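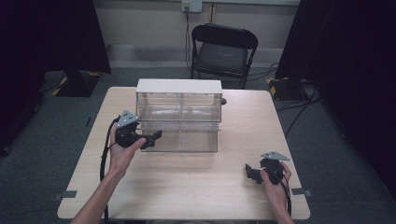

Where do I find the Ginareo nomination cutoff for gas going through the Tovov terminal?

It's on the terminal page in Isenex, under Schedules, in the column marked Shipper Close. The time is local to the terminal, so convert it before you panic.

Ticket 1415 - LNG import volumes showing twice in the daily supply report
Status: closed
Product: Isenex, supply module

Okay, writing this one up properly so I don't have to dig through my own notes again next winter.

I run the morning supply report for Rezaei, and we buy gas from two directions: the pipeline coming in from the east, and cargoes that get turned back into gas at Tovov and sent down the Ginareo interconnector. The report is supposed to add those up by source country. In January I opened it and our share of American gas had doubled overnight. Lovely for the diversification slide, but no!

First thing I tried was rerunning the import. Same number. Then I cleared the cache, logged out and back in, and reran it with only Tovov selected. Same number again. I also checked whether a second cargo had been booked by mistake (it's happened before, long story) and there was just the one.

Next I pulled the raw file from Ginareo and compared it with what Isenex had stored. The file had one line for 300 units at the terminal exit. Isenex had two lines for 300 - one tagged as terminal exit and one tagged as interconnector entry. It's the same gas, of course, it just goes out one gate and in at the next. The report was counting both gates.

I opened the ticket at that point and support got back to me at 2:15 p.m. They asked for the mapping table, which I sent, and they spotted it pretty fast. When the point codes were updated, the Ginareo entry had lost its "transfer" flag and gone back to "source." So anything crossing it looked like brand new supply.

What fixed it, in order:

Admin, Network Points, find the Ginareo entry point, set Type back to Transfer.
Save, then hit Rebuild Balances. Don't skip the rebuild, I did and spent half an hour wondering why nothing had changed.
Rerun the report for every gas day since the code update. For me that was 3 days.

After the rebuild the total went back to 300 and the country split matched our contract sheet. The pipeline figures never moved through any of this, they come in on a separate feed.

One thing still open: support says the flag can drop again the next time codes get updated, and there's no warning on screen when it does. I've asked for one as a separate request. Until then I'm checking Network Points by hand after each update, before the report goes out.

If you're seeing the same thing at a different terminal, look at the Type column first and add a note with the point name.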